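Lounge corner notes, September, a bit after lunch

Second go at the sofa corner, and this time I'm writing it down while it's still fresh (last time I wrote nothing and regretted it by the next morning!).
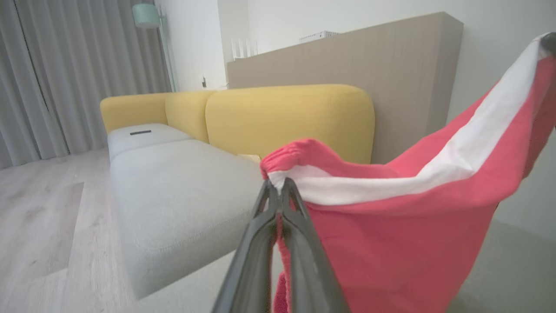
Seat cushions

The gray ones are the ones that worry me. The yellow backrests hide everything, bless them, but the light gray shows every crumb and every bit of fluff, and the weave hangs on to it. I went over both seats with the Skumwood brush, short strokes, always toward the front, and then again with a barely damp cloth. The brush is great on the flat parts and pretty useless down in the gap by the backrest, so for that I used the narrow vacuum nozzle on low. Took me 23 minutes for the lot, including the time I spent hunting for the nozzle.

I still want to try the Perkow spray on the gray, but on the underside first, please! If anyone gets to it before me, leave it overnight and write down what you see.

Remote

It keeps getting left on the far seat, where somebody is going to sit on it sooner or later. My vote is for a little tray up on top of the partition, next to the router. There's room if we keep it away from the vents on the flat white box. Please don't set cups up there either, the wood grain top is nicer than it looks and I'd hate to get rings on it.

The red and white thing

Anything with an elastic hem is a pain to fold and I have now tried it three ways. Flat in half: it springs open. Rolled from the hem: neat for a second, then it puffs up on one side like bread dough. What worked best was tucking the gathered edge inside first, pressing the air out with my forearm and then rolling toward the white band so the band ends up on the outside (looks smart too!). It goes in the Kavo bin, the one marked 43, with the other soft stuff. No clips on the elastic, they leave dents.

Measurements for the shelf

Orlandini wants numbers before they cut anything, so: 100 cm long, 50 cm deep. I'd like it a touch shallower but then the bins stick out, and I've banged my hip on enough corners in this building.

Still to do: pull the backrests off and vacuum behind them, fish out whatever is stuck down the side of the seat, felt pads under the sofa feet, refill the spray bottle.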